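Local radio should keep its own commentators

Skip to content

When Gunudden took over the match rights in August, the first thing it did was drop Enda Dolan. He had called Ploldale's home games for 21 seasons. His replacement works from a studio and covers 2 clubs on the same afternoon, watching both on a screen.

I have nothing against the new voice. He is clear, he prepares well and he gets the names right, which Dolan did not always manage. But he can't tell you that the wind has turned, or that the left back has been holding his hamstring since the warm-up. A screen follows the ball, and half of what matters in a match happens away from it.

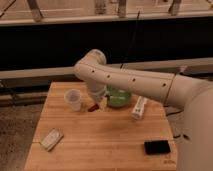 A robot arm over a wooden table, with a plastic cup and a green bowl.

The argument for the change is money. Farhad Ebrahimi, who runs sport at the station, told listeners that a commentator at the ground costs 100 euro more per match. I accept the figure. Ploldale gets crowds of 4000, and plenty of people who can no longer get to the ground listen at home. Spread over a season, it is a small price for keeping them.

Teresa Duggan made the same point on the Bumari phone-in and was told that audiences want a consistent sound across the network. I have yet to meet a supporter who has asked for that. Most of us want somebody who was there.

Gunudden's deal comes up for review at the end of the season. The club should ask for one thing in the next one - a seat in the stand with a person in it.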